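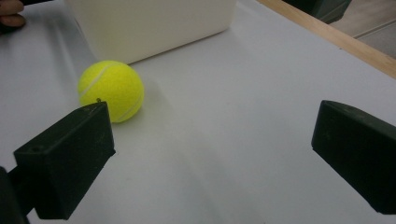
The open afternoon at Sterkbridge was billed as a look at "responsible data collection", and I went mostly to find out what the second word was resting on. Clallier, who run the place, have put out a code of good practice for hand-held gripper recording. It is called Votum and it has 148 clauses. I had read it on the train and understood a fair part of it.

We were let in at two, 16 of us, and given a lanyard and a talk. The talk was long on promises. Every session is checked, every operator is trained, every recording can be traced. I asked who does the checking and was told the team does. The same team that records? Yes, for now.

The benches were better than the talk. You pick up the gripper, you close it on something, you put that something down elsewhere, and you do it again. Clause 31 says the fingers must be wiped before each session. I asked to see the wiping log and was shown a sheet with the same tick in the same pen all the way down – it may be a true record, but I have filled in sheets like that myself.

The rule on bystanders is the one I would push hardest. Votum says nobody's hands or face should be recorded without written consent, except where contact is "incidental". It never says what incidental means. A hand near the edge of the table counts, I was told. A visitor's hand? They would look into that.

They are proud of their figures: 3,376 recordings so far, 168 of them thrown out on review. I wanted to know why those had gone. Dropped objects, mainly, which bothered me, as a dropped ball seems a useful thing for a machine to learn from. The code gives no reason for leaving them out.

Ocampo, the firm that buys the recordings, had a stand by the door with leaflets and very good biscuits. Their leaflet says they "follow Votum". Following it costs nothing at present, as there is no outside audit and no penalty. One is planned for October – the audit, that is. I have asked for a copy of the report and been put on a mailing list.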